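The Drodel Street Miracle

Etenesh Tamiru did not believe in the weeping wall, and she said so before she had her coat off.

"It's condensation," she told her aunt. "It's February, there are sixteen people breathing in a laundromat, and that's an outside wall."

"It wept at 2 in the morning," said her aunt. "Who was breathing then?"

"The dryers."

Her aunt gave her the look she kept for parking inspectors. Along the windowsill people had left candles, a hockey card, a jar of loonies for Mr. Đặng, who owned the place and had lately put the wash up by fifty cents. Etenesh noticed the jar. She noticed too that the Doven Courier had been by, and that its clipping, already laminated, claimed 500 visitors. Five hundred! You couldn't get that many into Unik Laundry if you stacked them in the machines.

Most of them, according to the clipping, brought flowers. Real ones wilted in the heat, so now it was the other kind.

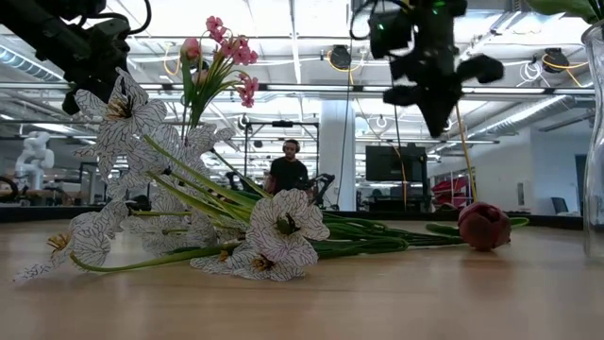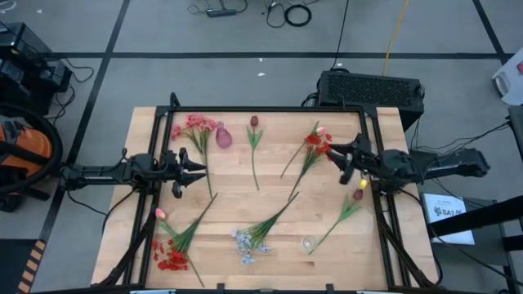
"Touch it," said her aunt.

"I'm not touching it."

"Ten minutes on the bus to tell me I'm foolish, and you won't touch a wall."

So she touched it. The plaster was wet and rather warm, which was what she'd have expected with a hot pipe behind it. She put her ear close to listen for the pipe. Someone behind her stopped talking, then everyone did – they thought she was praying, she supposed, and her neck went red.

"Well?" said Mr. Đặng.

"Where does your hot water run?"

He pointed across the room, to the opposite wall.

"Then there's an old line," said Etenesh. "Somebody capped it badly."

"Could be," he said. He didn't sound worried either way. He handed her a paper towel for her ear, and her aunt dropped a loonie in the jar.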